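手持夹爪数据的时间对齐：一个小实验的记录
2025年9月19日

上一篇写到我们的策略在叠布任务上总是慢半步，有两位读者留言问原因找到没有。找到了一部分，所以我写这一篇。中文不是我的母语，有些句子可能写得笨，请大家多包涵，术语错了请直接告诉我。

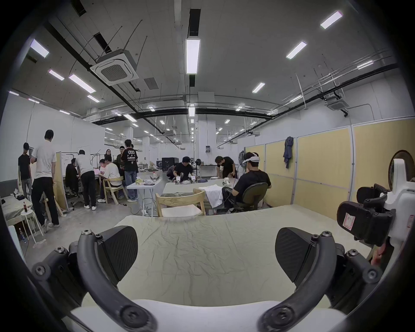 先说问题是什么。我们用手持夹爪采集示范，人拿着夹爪做动作，夹爪上的相机记录画面，另外一路记录位姿，再一路记录两指之间的开合宽度。三路数据各有各的时钟。训练的时候，我们把它们按照时间戳拼在一起，喂给策略网络。从六月开始，我一直以为这个拼接是没有问题的，因为时间戳看起来很整齐。后来我才明白，整齐的时间戳和正确的时间戳是两件事。

现象是这样的：策略学会了接近布的边缘，也学会了合拢手指，但是合拢的时刻偏晚，常常手已经开始往上抬，手指才夹紧。布薄的时候，边缘就滑出去了。我们最开始怀疑是动作预测的长度太长，改短了，没有变好。又怀疑是推理的延迟，于是把机器人的动作放慢一半再测，滑落的次数少了一点，可是“先抬后夹”的顺序还在。如果只是推理慢，放慢以后这个顺序应该消失才对。

Colm Dunne 看了我的回放，他问了一个很简单的问题：你在示范数据里看过这个顺序吗？我没有看过。我只看过画面，没有把画面和宽度曲线放在一起看。当天晚上我写了一个小工具，把宽度画成一条线，贴在视频的下面，逐帧播放。看了十几段以后，我就不想再看了，几乎每一段里，画面中手指已经碰在一起，曲线还停在高处。

所以策略没有学错，它很忠实地学了我们给它的错误数据。

接下来是方法。我们的数据集（内部的名字叫 Gareo）一共有2,993段示范。重新采集太贵，也会让之前的结果不能比较，所以我想从已有的数据里把延迟估计出来，再补回去。

第一步，从画面里得到一个“视觉宽度”。相机固定在夹爪上，两个手指总是出现在画面下部差不多的位置，指尖的黑色垫片形状也比较好认。我没有训练很大的模型，只是手工标注了416帧，训练一个小的关键点网络，输出左右两个指尖的位置，然后算它们的距离。镜头的畸变很大，这个距离和真实的毫米数不是线性关系，不过这里没有影响，我只需要它的变化发生在什么时刻。

第二步，把视觉宽度和传感器宽度都做一次差分，求互相关，取峰值对应的时间差。这里我走了一点弯路。开始时我对整段求互相关，结果很不稳定，有的段里人拿着夹爪很久不动，噪声占了大部分。后来只取手指速度超过阈值的片段，前后各留一小段，峰值就尖锐多了。

第三步，检查每一段的峰值是否可信。如果最高峰和次高峰太接近，这一段就标记为“不确定”，不做修正，也先不参加训练。一共有300段被这样标记出来。我看了其中一部分，多数是手指被布完全挡住，关键点网络在猜。这样的数据以后也许可以用相邻段的估计值来补，现在我先不动它们。

结果里最让我意外的一点：延迟不是一个常数。我原来想象是所有的段都晚同样多，减掉就好了。实际上它按照采集的批次分成几组，同一组里面很一致，组与组之间差得很明显。查了记录，变化的时刻对应接收程序重新启动的时刻。程序每次启动，会用第一个收到的数据包来确定时间的起点，而第一个包在缓冲区里等了多久，每次都不一样。这个设计是我自己写的，所以没有别人可以怪。

修正以后，我用同样的网络、同样的超参数重新训练了两个策略。为了公平，旧策略也去掉了那300段，只用没有修正过的时间戳。两个策略在机器人上测同样的布、同样的起始位置。“先抬后夹”在新策略里基本看不到了，失败的方式变成另外的几种，比如一次夹起两层布，或者接近的方向偏了。总的成功率有提高，但是测试的次数还不多，我不愿意在这里写一个百分比，等测完再放出来。

还有一个对照实验也值得记一下。我故意把修正以后的数据再加上一个固定的延迟，从小到大加，看策略在什么时候变坏。小的延迟几乎看不出影响，大到一定程度以后忽然变坏，中间的过渡很窄。叠厚毛巾的时候，这个界限靠后，薄布就很靠前。我猜想这可以解释为什么我们在六月测毛巾时一切正常，换成薄布就不行了。只是猜想，没有仔细验证。

有人可能会问，为什么不直接用视觉宽度代替传感器宽度。我试过，在919段遮挡很少的示范上效果差不多，可是指尖一进到布的褶皱里面，视觉宽度就开始跳。传感器的数值是对的，只是时间不对，所以我还是愿意留着它。

采集的程序也改了。现在启动以后先丢掉一秒的数据，等缓冲区稳定，再确定起点。另外每一段开始的时候，请采集的人空夹两下，给互相关一个干净的信号。大家一开始嫌麻烦，做了一个下午就习惯了。Tamura 提醒我，空夹的部分训练之前一定要剪掉，不然策略会学着在每次开始时夹两下空气。他说得很对，我第一次就忘记剪了，机器人真的很认真地夹了两下。

还没有解决的问题：位姿那一路有没有同样的错误，我不知道。位姿的变化比手指的开合平滑，互相关的峰很宽，用同样的方法得不到可靠的结果。现在想的办法是从画面估计相机的角速度，再和陀螺仪的读数对齐，快速转腕的片段应该最有用。代码整理好以后，我会放在 Zormont 那个仓库里面，注释先是英文的，中文的说明慢慢补。

如果你也在用类似的夹爪，建议先随便找十段，把宽度曲线和画面放在一起看一遍，半个小时就够了。有做过位姿对齐的朋友，也请留言告诉我你们用什么动作做标定，我下个星期要开始写这一部分。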